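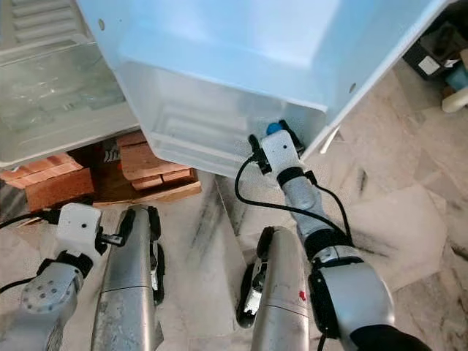 Photo: Jaime Vilela

The Long Life of Leftovers

My aunt kept a jar of bacon fat on the back of her stove for as long as I knew her, and I never once saw the bottom of it. She dipped into it for eggs, for cornbread, for greens, and on one memorable occasion for a squeaky gate. When I moved into my first apartment in Pradthorpe she handed me a jar of my own, already half full, the way other people's aunts hand over a set of towels. I was twenty-two and a little embarrassed by it. I put it behind the mustard and ordered a pizza.

I've been thinking about that jar a good deal this fall, ever since I started sitting in on the Thursday-night-style suppers (they move around the calendar, so don't hold me to the name) that Josiane Lecomte runs out of her kitchen on Egger Street. The rule is simple enough. You bring whatever you've got that is one day from being thrown out, you put it on the counter, and you all cook it together. There's no menu and there's certainly no recipe. The first night I went, back in September, I brought half a cabbage and a container of rice I was fairly ashamed of, and I went home full of cabbage pancakes and fried rice with somebody's leftover pork in it, plus a slice of bread pudding I would happily have paid for.

Josiane grew up in a house where lunch was always last night's dinner wearing a different hat. Soup on the first day, the same soup thicker on the second, and by the third it had been strained and poured over toast with an egg on top. "My mother never said the word leftovers," she told me while she picked the meat off a chicken that had clearly already given a lot. "It was just food that was further along."

I like that very much, food that is further along. I've said it to my husband so often that he has asked me to stop.

There is an art to it, though, and I don't want to pretend I have it. Dinesh Howlader has it. Dinesh drove a delivery route for years and cooked for his kids when he got home, and he can look at a counter full of odds and ends and start chopping before the rest of us have our coats off. His advice is to begin with the thing that's in the worst shape. If the spinach is going, then it's a spinach night, and everything else can fall in line behind it. He also believes that almost anything can go into an omelet if you cook the water out of it first, and I have now tested this with squash, with mushrooms, and with a quantity of ratatouille, and he's right every time.

He's less patient with the way most of us shop. I showed him my grocery list one evening, rather proud of it, and he read it through twice and asked me what I already had at home. Well, I didn't know! I had to call my daughter and have her read the shelves to me over the phone. We had three open jars of salsa.
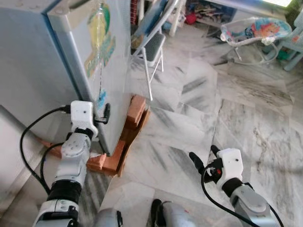 So now I do what Dinesh does and look before I write anything down. I keep a pad on the counter, and on the left side goes what needs eating and on the right side goes what I'm missing to eat it with. The right side is always shorter than I expect. Last week it was a lemon and some noodles, and with those two things we got through a roast chicken, most of a bunch of celery and the tail end of a block of cheese that had been with us since my birthday.

Valentin Kälin, who bakes the bread for the Plunero café and turns up at Josiane's with whatever didn't sell, is the one to ask about stale loaves. He cuts them thick and dries them out in a low oven until they're hard all the way through, then keeps them in a tin. They go under onion soup, or get bashed up with garlic and parsley for the top of a casserole. He once served us a dumpling made of old rye and broth that had the whole table quiet, and that's a table that doesn't get quiet easily. I asked him for the recipe and he wrote down "bread, enough" on the back of a receipt. I still have it.

Not every supper works out. There was a fish stew that I won't go into. There was also an evening when everyone, by some bad luck, brought potatoes, and we ate them mashed and fried and in a salad, and then played cards until nearly midnight with the windows open to let the frying smell out.

I drove home that night thinking about my aunt again. I did use her jar in the end, by the way. It took me most of a winter, and it was the onions that did it, sliced thin and cooked slowly in a spoonful of that fat until the whole apartment smelled like her kitchen. I called to tell her. She wanted to know what I was putting them on, and when I said nothing, I was eating them out of the pan, she said that was fine but I ought to boil an egg.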